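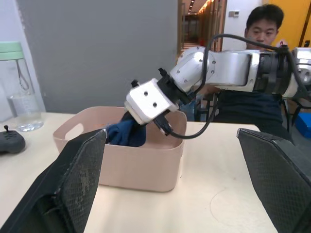 Dark cloth, pink bin, left wrist view.

Hesonier 2 review: a planner with manners

Hesonier 2 is the planning layer Clenach sells for two-arm setups. It sits above your controller and decides which arm goes where, and when. I gave it socks, the cruelest thing you can hand to software that likes straight lines.

Installing it took an afternoon and 1411 lines of config, most of which I copied from the Indarau template and then apologized to.

Arm-to-arm avoidance is the best part. The old version treated the second arm as a rumor. This one replans early and without drama.

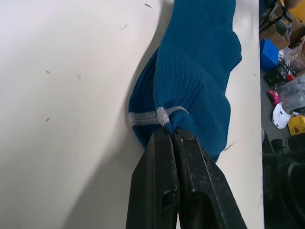 Grasp scoring

Less good. It ranks pinch points by fabric thickness, so it adores a bunched-up fold and will pick one over a perfectly sensible cuff. Turn the fold weight down before you do anything else. The manual mentions this on the last page.

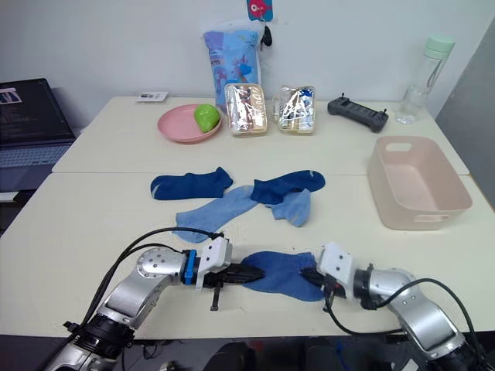 Stretch mode and price

Stretch mode keeps both grippers level and limits the pull between them. The default limit suits denim. I halved it and stopped wincing.

A license is $924 a year, or $3000 with support. The log viewer still scrolls backward. I'd buy the cheap one.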